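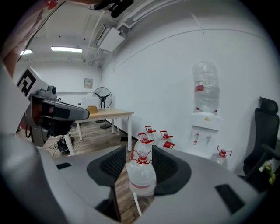 Jul 10, 2018

Back from the Ulcombe open day, writing this up quick before I forget half of it. Vinegar works, in case you missed my last post. They open the doors one day a year and for some reason they do it on a Tuesday, so I took a day's leave and got the early train. Then a bus. Then a walk up a lane with no pavement, lorries going past, not recommended with a pushchair.

Entry was free but you had to book. Tour groups went off every 41 minutes, which I thought was a misprint on the ticket. No, 41. Aroha Whitelaw was our guide and she runs the fermenting side. Fast talker, very good, answered everything, including the man at the front who wanted to argue about balsamic for the whole first half.

Malt first. You go in past the sacks and it smells like a breakfast cereal, quite nice really. Then a heavy door and the smell changes completly. Eyes streaming. Two people in our group went straight back out and I nearly joined them. Aroha said you stop noticing after a week, then your family start noticing instead.

The vats are huge. Larch, iron hoops, the biggest holds 2000 gallons and they have only had it apart once. It drips the brew down through a bed of wood shavings and pumps it back to the top, round and round, until it has turned. They call that one Skuron, no idea why, all the vats have names painted on in white. There is a smaller one called Stuka which leaks. We were told to keep our bags off the floor near Stuka. I did not and my sandwiches are a write off.

Questions I wrote down, with what I got for answers:

Does it go off? No, it goes cloudy. Strain it and carry on.
Can you visit the lab? Not on open days.
Why larch? It was there. The last lot were oak and cost a fortune to mend.
How long from barley to bottle? The slow one takes until December if they start it in spring. The quick one she wouldn't say.

Bottling line next, bit of a let down. It was switched off for cleaning and we stood behind a rope and had it explained to us. Nice woman, very quiet voice, group of schoolkids behind us. I got perhaps a third of it. Labels come on a roll, caps go on by hand for the short runs. That's all I have.

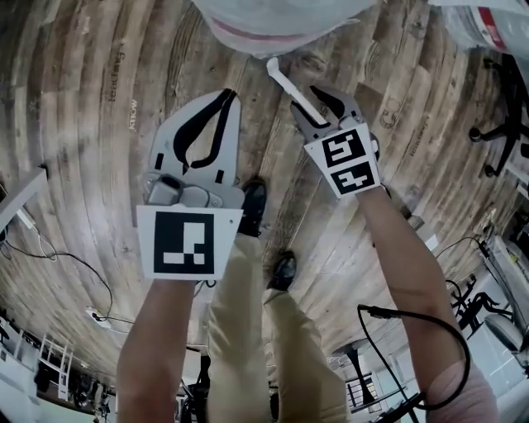
Tasting was the best bit by miles. You get 2 free and then it's tokens, little thimble cups, dry crackers in between, plenty of water to wash it down. I had the plain malt, then a cider one that was lovely and soft, then one with Sangkhawat on the label, made with rice and a bit of chilli, and that was the one everybody was queuing for. Sold out by lunch. Somebody in front of me spilled a whole cup and I kept thinking about what that would do to a wooden plank floor, years of it soaking into the boards. Asked Aroha. She said a quick wipe with plain water and don't leave it overnight, so that's me told, I have been using some expensive spray at home for nothing.

Shop is small and gets packed. Go before the tour if you can – the good stuff is on the bottom shelf and you have to ask people to move. I came away with three bottles of the cider, one malt, and a jar of pickled walnuts I have already opened on the train. Sorry to the man opposite.

Food: one van, chips and fishcakes, their own vinegar on the counter to help yourself. Queue was long but moved. Cash only!! Nearest machine is back down in the village and it charges you.

Toilets fine. Parking is a field, and with the dry weather it was all dust. If you've got asthma I'd think twice about the vat room, or ask to skip it, they let one lady wait outside and join us again at the bottling and she didn't seem to mind.

Missed the talk on mother cultures as the bus back only goes every two hours and I wasn't risking it. If anyone stayed for it please put your notes in the comments, I want to know weather you can start one off from a shop bottle or if it has to be the unfiltered sort.

They had 83 booked for the last slot alone so get in early next year. Booking goes up on their site in the spring, I'll post when I see it.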